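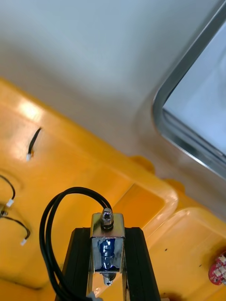
What does "cost of living" mean?

The cost of living is the amount of money a household needs to pay for ordinary things over a set time, such as a week, a month or a year. Ordinary things include rent, food, electricity, bus fares, clothes, school supplies and visits to the dentist. It does not include rare or fancy purchases like a yacht.

Two towns can have different costs of living. A person who moves from one town to another may find that the same pay buys more, or less, than it did before.

How is it measured?

People who measure prices use a list called a basket. It isn't a real basket. It is a written list of goods and services that a typical household buys. A small basket might contain:

a loaf of bread
two litres of milk
a kilogram of apples
one bus ticket
a haircut
one month of rent

A person called a price collector finds the price of every item on the list. The prices are added together. The total is the cost of the basket.

The list has to stay the same each time. If the collector checks a large loaf in July and a small loaf in August, the two prices can't be compared. The size, the quality and the type of shop should all match.

Some items matter more than others

A household pays rent every month but might buy an umbrella once in several years. If the price of umbrellas doubles, most families will hardly notice. If rent doubles, they will notice at once.

To deal with this, each item is given a weight. A weight is a number that shows how large a share of a household's spending goes to that item. Rent has a heavy weight. Umbrellas have a very light one. Food sits somewhere between the two.

A worked problem

Gisela Bravo lives in the town of Quintanilla. Her cousin Theano Economou lives in the city of Sultar. They each price the same basket for one week. To keep the sums short, rent has been left out.

In Quintanilla, the basket costs 50 dollars.
In Sultar, the same basket costs 60 dollars.

The difference is 10 dollars. To turn this into a percentage, divide the difference by the Quintanilla cost and multiply by 100.

10 ÷ 50 = 0.2
0.2 × 100 = 20

The basket costs 20 per cent more in Sultar.

Now add the rent. Gisela's family pays 300 dollars a week. Theano's family pays 600 dollars a week for a flat with the same number of bedrooms. The weekly totals are now 350 dollars in Quintanilla and 660 dollars in Sultar. The gap was 10 dollars without rent, and it is 310 dollars with rent. Leaving out a heavy item can change the answer a great deal.

Why are prices different from place to place?

Land. In a crowded city, many people want to live in the same small area. Owners can charge more for homes there. Shops pay rent too, and part of that rent is included in the price of what they sell.

Transport. Goods have to be moved by truck, train, ship or plane. A tomato sold in a remote town may have travelled a long way, and somebody has paid for the fuel.

Wages. In a place where workers are paid more, a haircut usually costs more. Most of the price of a haircut is the hairdresser's time.

Taxes. Some governments add a tax to certain goods. The rate can differ between countries, and sometimes between provinces or states.

Competition. If a town has five grocery shops, each one has a reason to keep its prices low. If it has one, shoppers have less choice – the next shop may be an hour's drive away.

Is an expensive place always a bad place to live?

No. The cost of living is only half of the calculation. The other half is income, or how much money people earn. A family in an expensive city with high pay may have more left over at the end of the month than a family in a cheap town with low pay.

Services matter as well. If buses are frequent, a family might not need a car. A free library or swimming pool also saves money, and this doesn't always show up in a basket.

Words to know

Basket: a fixed list of goods and services used to compare prices.
Weight: a number showing how much of a household's spending goes to one item.
Income: money that comes in, usually from work.
Inflation: a general rise in prices over time.

Try it yourself

Choose 5 items your household buys every week. Write down the exact size of each one. Find the price of each item at two different shops and add up the two totals. Which shop has the cheaper basket? Is it cheaper for every item, or only for some?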